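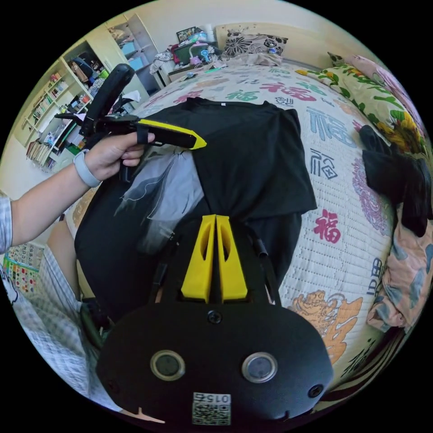

A reader in Brustlow wrote in to say that she folds everything at the ironing board, standing up, and by the time she gets to the T-shirts her back is done and the rest goes into the drawer in a ball. She wanted to know if the bed was cheating. It is not cheating! The bed is the best folding table in the house and I will defend it to anyone who asks (and to a few people who didn't).

You get a big soft surface at sitting height, you can lay a shirt out to its full size, and the closet is usually a few steps away. I switched over last December after years of folding on top of the dryer, and I still get a silly amount of joy out of a row of flat tees.

Make the bed first

Pull the bedspread up and smooth it with your forearm before the basket comes in. Two minutes, tops. A quilted spread is lovely to look at, but a thin shirt will settle into every stitched ridge and lump, so if yours is very puffy, put a bath towel down and fold on that. Push the pillows up to the headboard and leave them there. And if your bedspread has a loud print, fold the dark things on it first, they show up beautifully and you can see straight away if a sleeve is tucked under.

Dark clothes on a light cover do leave lint, I won't pretend otherwise. Keep a lint roller in the nightstand drawer and go over the spread when you're finished. Go over the shirts first, while they're still laid out.
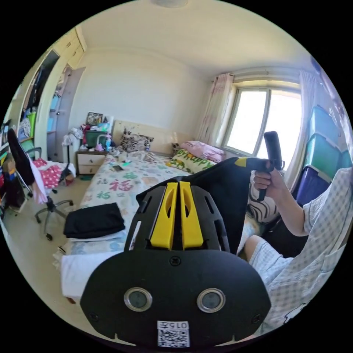
The other half of this is where you put yourself. Sit down! Sit on the edge or pull up a chair, and have the basket on the floor on the same side as the hand you reach with. I used to keep mine on the far side of the bed and lean across for every single sock.

Sort before you fold, but only a little. I make one heap for hanging, one for drawers and one for anything that needs a second look (missing button, mystery spot, inside out and too annoying to deal with right now). That makes 3 and I've tried more, and more is worse. Small things like socks and underwear go up by the pillows so they don't slide off.

For wrinkles, I mix my own spray. A 473 ml bottle with a fine mist nozzle, plain water, and a small capful of liquid softener. Shake it, mist from arm's length, smooth with your palms from the collar down, and let the shirt rest a few minutes before folding. Test a hidden spot first, and skip it for silk. I bought my bottle at Esposito, the hardware store near us, and the nozzle is still going strong.

If your shirts come out creased no matter what, look at the washer. Mine was spinning everything at 1000 rpm and the thin cotton tees came out like dishrags. One setting lower and a good snap of each shirt before drying made a bigger difference than any spray. 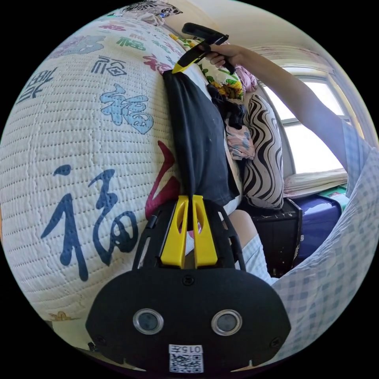
Pick each shirt up by the shoulders and let it hang for a second. Give it one shake. The side seams should fall straight down, and if they twist toward the front, tug the hem gently from the bottom corners until they behave. Bath towels like a shake too, and it fluffs them up again.

Then the fold, which goes like this for a plain tee:

Lay it face down, collar away from you.
Bring one side in to the middle of the collar and turn the sleeve back on itself.
Do the other side the same way, so you have a long strip.
Fold the hem up to just below the collar.
Fold again, or twice more if your drawers are shallow.

Run your hand over it after each fold. The finished shirt should stand up by itself in the drawer, and if it flops, it needs one more fold. My Stadus dresser has drawers so shallow that I do the extra one on everything, even the kids' sizes.

Mesh bags and anything sheer should go on top of the stack - they snag on zippers and hooks further down. Socks I pair and fold over once. No balls, the elastic hates it. 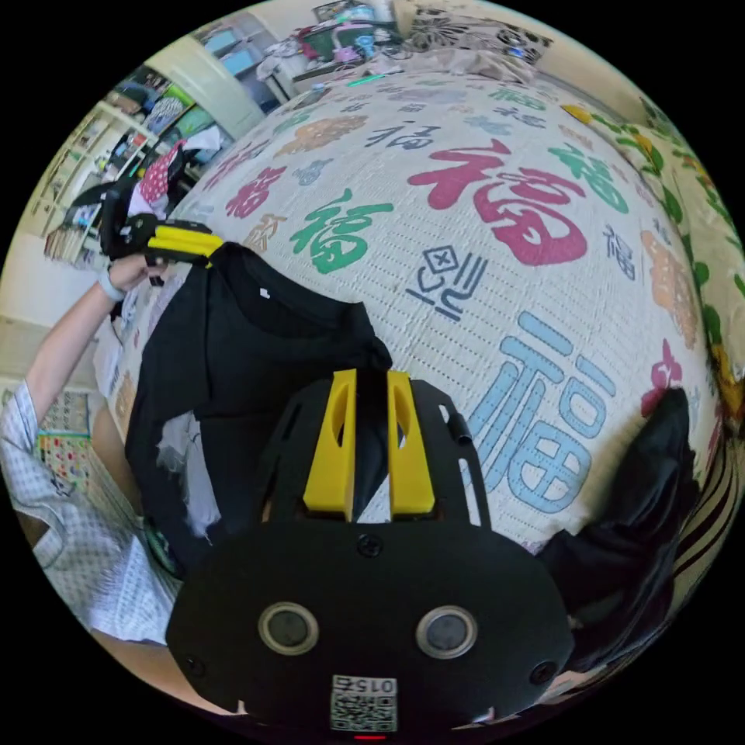 Black tee spread out on the bed, small white tag inside the neckline.

For storage bins on open shelves, give each one a single kind of clothing and stick a label on the front, even if you live alone. I like the lidless Flolia bins for gym clothes and pajamas, which get grabbed in a hurry anyway. Keep winter things up high and the everyday tees at chest height.

One more thing about the nightstand. It is so tempting to park the last few pieces there, and then there's a heap on it for a week! Carry those over to the closet first, before the neat stacks.

Next up: fitted sheets, and yes, we're doing those on the bed too.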